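Sturner Kitchen Equipment
Home > Shared and Residential Kitchens > Refrigeration > Skistura Double-Door Refrigerator

Skistura Double-Door Refrigerator for Shared Kitchens

The Skistura is supplied by Sturner to halls of residence, supported housing providers, staff canteens and other organisations where one refrigerator is used by several people. It is available to account customers and, by prior arrangement, to private purchasers. The information on this page applies to models ordered on or after Sunday, October 13, 2024. Customers holding an earlier model should refer to the handbook supplied with their appliance.

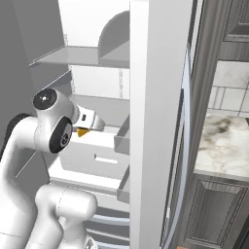 Reading time: 6 minutes

Choosing a refrigerator for a shared kitchen

A household refrigerator is normally filled once or twice a week by one or two people who know what is in it. A shared refrigerator is opened far more often, is filled by people who do not consult one another, and is seldom emptied completely. These conditions place a greater demand on the cooling system and on the door seals, and they make the internal layout more important than the total capacity stated on the label.

Sturner advises customers to begin with the number of residents or staff who will use the appliance each day. One Skistura is suitable for up to 6 adults who prepare most of their own meals. Where meals are provided and the refrigerator is used mainly for drinks, milk and snacks, one appliance may serve 18 people. Larger groups should be provided with a second appliance, preferably in a separate part of the building, so that food can be moved if one has to be taken out of use.

Consideration should also be given to the position of the kitchen door and to the direction in which people walk through the room. A refrigerator placed directly beside a busy doorway is likely to be left open more often, and its doors are more likely to be struck by passing trolleys.

Positioning and ventilation

The appliance must stand on a firm, level floor capable of bearing its full loaded weight. A clear gap of 100 mm is required behind the cabinet and at each side. The space above the cabinet should be kept free to a height of 300 mm and must not be used for storing trays, boxes or paper goods.

The refrigerator should not be placed next to a cooker, radiator or dishwasher. Where the plan of the kitchen leaves no other position, an insulating side panel may be ordered from the Brallico accessory range. The panel is fitted at the time of delivery and cannot be added afterwards without moving the cabinet.

Direct sunlight through a window will raise the running cost in the summer months. A blind is normally sufficient.

After delivery, the appliance must be left upright and switched off for 6 hours before it is connected to the mains. It should then be allowed to run empty overnight.

Arranging food inside the cabinet

Raw meat, poultry and fish should be kept in covered containers at the lowest level, where any leak cannot reach other food. Cooked dishes and food that is ready to eat should be placed above them. Salad and vegetables keep best in a drawer, away from the moving air of the main compartment.

Door shelves are the warmest part of any refrigerator and are affected each time the door is opened. They are suitable for sauces, jams, butter and soft drinks. Milk may be kept in the door where it is used quickly; otherwise it should be stored on a main shelf. Eggs should be left in their box, so that the date remains with them.

Food should not be pressed against the back wall. Air must be able to pass freely behind and between items, and an overfilled shelf will be noticeably warmer at the front than at the back. Hot food should be divided into shallow dishes and cooled before it is put away.

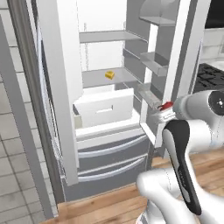

Labelling and shared use

Most complaints received by building managers about shared refrigerators concern ownership and age of food. Both can be dealt with by a simple labelling rule, displayed at eye level and applied to everyone, including staff.

Each item should carry the name of the person to whom it belongs and the date on which it was opened or cooked. Writable labels are available in rolls of 300. They peel away cleanly from glass and plastic but are not intended for use on cardboard.

Sturner recommends that one shelf be set aside for food that anyone may use. This reduces waste at the end of term or at the close of a contract, when residents leave with food remaining. Unlabelled items should be moved to this shelf on a fixed day each week and disposed of the following day if they have not been claimed.

A model notice and a weekly checking sheet were prepared for Sturner by Bezawit Zeleke, Residential Kitchens Adviser, following a period of trial use at Birkett House. Both may be copied freely by customers and altered to suit local arrangements.

Cleaning and routine care

Spills should be wiped up as soon as they are found. The cabinet should be emptied and cleaned fully once a month, using warm water and a mild washing-up liquid. Abrasive powders, bleach and scented sprays must not be used inside the food compartment.

Before glass shelves are washed, they should be allowed to reach room temperature. Cold glass placed in hot water may crack.

Door seals should be cleaned with a soft cloth, with particular attention to the folds along the lower edge, where crumbs collect. A seal can be tested by closing the door on a sheet of paper. If the paper slides out without resistance, the seal should be inspected and, where necessary, replaced. Replacement seals are stocked for the full working life of the appliance.

The vents at the rear of the cabinet should be brushed clear of dust twice a year. The appliance must be disconnected from the mains before this is done.

Temperature

The food compartment should be kept at 5°C or below. A separate thermometer, placed in the middle of the centre shelf, gives a more useful reading than the control dial and should be checked at the same time each day, before breakfast where possible. Readings taken immediately after the door has been open for some time should be disregarded and repeated later.

Delivery, guarantee and returns

Delivery is made to the ground floor as standard. Delivery to upper floors must be requested when the order is placed, with details of any lift and of the narrowest doorway on the route. Old appliances can be removed on the same visit, provided that they have been emptied and disconnected.

The Skistura carries a guarantee of 18 months covering parts and labour. The guarantee does not extend to damage caused by incorrect positioning, by unsuitable cleaning products or by repairs carried out by persons not approved by Sturner.

Unused appliances may be returned in their original packaging by written agreement. Orders for delivery before the winter closure must be received by the end of November.

Related items

Brallico insulating side panel
Brallico writable food labels, roll of 300
Brallico cabinet thermometer
Skistura replacement door seal set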